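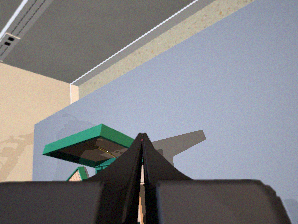 4. What people sing on the way out

Home Issues Authors Submit Contact

I should admit up front that I went into this part of the study thinking I already knew the answer. I've been going to holiday sing-along screenings at the Pillwood since I was a teenager, and I would have bet good money that everybody walks out humming the big closing number. It's loud, it's last, and the whole room is on its feet for it. So when Hatsue Aoki and I sat down to plan the lobby interviews, I wanted to skip the question altogether and spend the time on costumes. She talked me out of it (thank goodness!).

The Pillwood runs its December season in one screen, with a musical every evening at 7:00 and the lyrics along the bottom. We stood by the coat racks with clipboards and asked people leaving the show which song was in their head right now. We didn't offer a list. If they couldn't name it, we asked them to hum it, and a surprising number of very dignified adults did exactly that. We handed out 700 cards over the season and got 576 back that we could use. The rest were blank, or had only a first name on them, or in one case a very nice drawing of a reindeer. 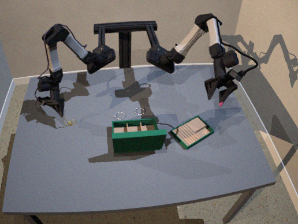 Department of Stage and Screen Studies, Ununcombe College

We sorted the answers with the Takagi sheet, the same one we used for the intermission chatter in Section 3. It has a box for where in the movie a song comes, a box for who sings it, and a box for whether the audience was standing. I added one more for whether the song comes back later in the film, even for a few bars. I'm glad I did, because that turned out to be the box that mattered most to me.

The closing number did fine. It just didn't win. People kept naming the song that shows up early, gets half forgotten, and then sneaks back in as a slow version when somebody is sad. One woman told us the slow version had "gotten in under her coat," and I've been quoting her ever since. Regulars were the most likely to pick one of these returning songs, while first-timers leaned toward the finale, which at least means my hunch wasn't completely silly.

Hatsue reads this differently than I do. She thinks the regulars are showing off a little – that naming the quiet song is a way of telling a stranger with a clipboard that you know the movie well. I can see it. Some of them did give the title, the key and the name of the dubbing singer before we'd finished asking! But the hummers are hard to explain that way. Nobody shows off by humming badly next to a coat rack, and plenty of the hummed tunes were returning songs too.

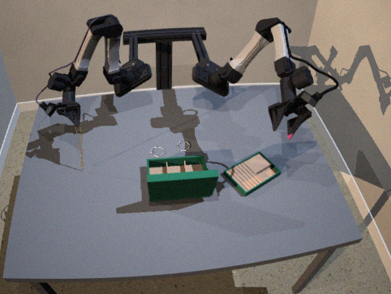
Figure 4. Table with two arms and support frame, rendered view.

We also called people back 30 days later, at least the ones who had left a number. We used Fokik, the phone survey service the college pays for, and it dropped calls all through the first batch, so I trust these answers less than the lobby ones. Still, most people who had named a returning song named the same one again. People who had named the finale often switched, or said they remembered the clapping better than the tune.

There are things I'd change. We only talked to people who went out through the lobby, and families with small kids tend to use the side door by the parking lot. We never asked who already owned the soundtrack, and I kick myself over that one. I'll come back to the families in Section 5, where the matinee notes help a bit.

This site uses cookies to remember your reading preferences. Accept Decline

Last updated: December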